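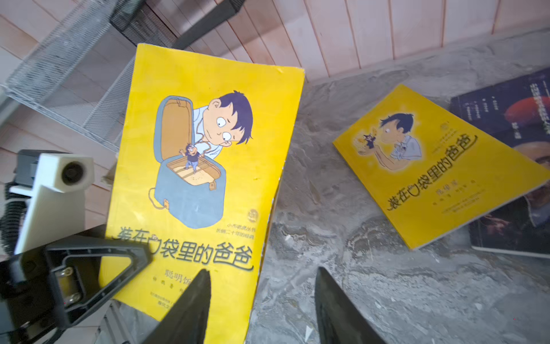

The shrunken parent is a stock figure of children's fiction, in which a mother or father becomes small enough to carry around. The cause is usually magic, an accident or, in the more realistic stories, scolding. Once reduced, the parent goes on giving advice at full volume.

Most such books are sold as long series – a father who grew back in volume 2 would leave little for volume 40. School is the favorite setting, and tests the favorite problem, as a tiny adult is well placed to whisper answers and badly placed to know them.

Cats appear often and are rarely a help.

See also: Talking animals; Invisible friends; Homework in fiction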